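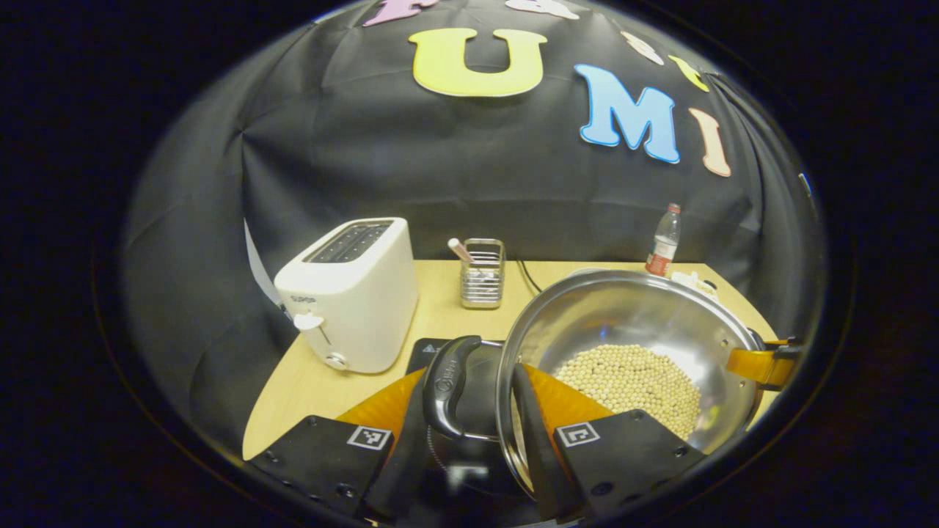
Rerine Desktop: breadth panel reports wrong percentage above 50-day average

Status: Resolved (workaround confirmed, fix in next maintenance build)
Component: Breadth panel / custom universe
Data feed: Asstead end-of-day, Australian equities
Severity: Medium
Reported by: Huamán, research desk
Assigned to: Leidy Villanueva

Original report

The breadth panel is showing 59 per cent of our universe trading above the 50-day simple moving average. The same universe exported to a spreadsheet and calculated by hand gives 15 per cent. The chart history for the indicator looks normal until the most recent session, where it jumps vertically.

We noticed because the Edorel alert script fired a breadth thrust signal after the close. The script looks for a move from a washed-out reading to a strong one inside a fixed window. The index itself finished slightly lower and decliners led advancers, so a thrust on that session isn't plausible.

No change to the universe file on our side. No change to the script. Both machines on the desk show the same value. Restarting the application makes no difference.

Expected: panel value matches the spreadsheet.
Actual: panel value far too high, false alert generated.

Please advise whether the historical series can still be relied on. We have a report going out that quotes it.

Support, first response

Thanks for the report. Please send the following:

The universe file used by the panel.
The application log from the affected machine, covering startup to the first incorrect reading.
A screenshot of the panel settings with the Advanced section expanded.
The value of "Price basis" under Feed Settings (adjusted or unadjusted).

In the meantime please disable the Edorel alert. It acts on whatever the panel returns and has no check of its own.

Reporter

Files attached. Price basis is adjusted. Alert is disabled.

One further observation. The percentage above the 200-day average has moved by a similar amount. The new highs and new lows counts, in the same panel and from the same universe, look correct when compared with another source.

Support

Received. The universe file loads cleanly and there are no duplicates. The log has a block of warnings at startup in this form:

WARN hist.load symbol resolved, series empty, continuing
WARN hist.load symbol resolved, series empty, continuing
WARN breadth.calc member count unchanged

The first warning repeats for a large share of the list. The symbols are being recognised by the feed but no price history is coming back for them. The last line means the panel has kept them in the denominator.

That would explain an inaccurate reading. It doesn't yet explain one that is too high, as an empty series ought to drop out or count as below. Testing here.

Could you open one of the affected symbols as an ordinary daily chart and tell me what you see?

Reporter

Opened several. Each draws a single bar for the latest session and nothing before it. Symbols without the warning have their full history.

Support

Reproduced. Steps for the record:

Start with an empty history cache.
Load a universe containing symbols with only one bar of history.
Add the breadth panel and select Percent Above Moving Average, length 50.
Wait for the first calculation.

Result: every member with one bar is counted as above its average.

The average function returns zero when there aren't enough bars to fill the lookback. The panel then compares the last close with zero, and the close is always greater. The length of the average doesn't matter, which fits with your 200-day reading moving as well. Highs and lows take a different path through the code and skip any member with insufficient bars, so those counts were right for the members that had history. I'd treat them as incomplete for that session all the same.

This is a defect in the panel. Logged with development.

The separate question is why the history is missing. Raised with Asstead.

Reporter

Understood on the panel. For what it's worth, we have had recent floats in the universe before and never seen a visible jump.

Support

Recent floats would have triggered the same fault, one or two members at a time. In a broad universe the effect on the percentage is too small to pick out by eye. It took a large group of members losing their history together to make it obvious.

This does mean your older readings may be slightly high on sessions where a newly listed company was in the file. More on this once the fix is in.

Support, update on the feed

Reply from Asstead, summarised. They republished part of the adjusted history overnight following a correction to their dividend adjustment factors. Clients that connected while the republish was running received the new symbol map and the latest bar, but the history request returned an empty body with a success code. Rerine Desktop accepted the empty body as valid and wrote it to the cache. It didn't ask again on restart because the cache entry was already marked as current.

The republish has finished and history requests are now answered normally. The cache on your machines is still wrong and will stay wrong until it's cleared.

Procedure to clear the cache:

1. Close all workspaces and exit Rerine Desktop. Check that the tray process has also stopped.
2. Open the application data folder and rename "histcache" to "histcache_old". Don't delete it, as development may want a copy.
3. Start the application with no workspace loaded.
4. Go to Feed Settings, Asstead, Rebuild History. Set the request interval to 5 seconds. The default is faster and the vendor may throttle it.
5. Leave the rebuild to finish before opening any workspace. Opening a breadth panel part way through will produce the original fault.
6. Open the workspace, right-click the panel and choose Recalculate All.

Reporter

Done on the first machine. Step 4 stopped part way with "remote closed connection" and the progress bar stayed where it was. Cancelled, restarted the rebuild, same result at a different symbol.

Support

Is the second machine running on the same feed login at the same time? The rebuild holds a session open, and a second login under the same account will close it.

Reporter

Yes, it was. Shut it down and ran the rebuild again. Completed without errors. Panel now reads 15 per cent and agrees with the spreadsheet. The vertical jump has gone from the indicator history.

Copied the rebuilt cache folder across to the second machine instead of running the job twice. Same reading there.

Support

Copying the folder is fine provided both machines are on the same build, and yours are.

Until the fix ships, I suggest adding a guard to the panel. In the Advanced section, set "Minimum bars required" to the length of your longest average and tick "Exclude from denominator". Both are off by default. With them on, a member without enough history is removed from the calculation altogether.

Note that the setting is saved per panel and not per workspace. Any other breadth panels you have open will need it too.

For Edorel, the script can read the panel's valid member count. A simple check is to suppress the signal when that count falls sharply from the previous session. We don't maintain the script, so please test any change against your own history before turning the alert back on.

Reporter

Guard applied to all panels. The historical series has shifted down slightly in a few places, as you expected. None of it changes a past signal, and the earlier thrusts in our notes still qualify under the same thresholds. The figure for the report has been corrected.

We've added the member count check to Edorel and replayed the bad session from the old cache. No alert. Turning it back on.

Two requests. Can the "series empty" warning be shown somewhere other than the log? And can the exclude option be on by default?

Support

Both passed to development. Their response:

The average function will return a null value when the lookback isn't filled, and the panel will skip nulls. Scheduled for the next maintenance build, planned for May.

An empty response from a feed will no longer be written to the cache. Same build.

A status bar notice for members with missing history has been accepted, but has no build assigned.

The default for the exclude option will stay as it is for existing panels, so that saved results don't change without the user knowing. New panels will have it switched on.

Please keep the renamed cache folder until you have installed the new build, then delete it. Setting this ticket to resolved. If the panel and the spreadsheet disagree again, reply here and attach the log before restarting the application, as the log is overwritten at startup.

Reporter

Confirmed, fine to close.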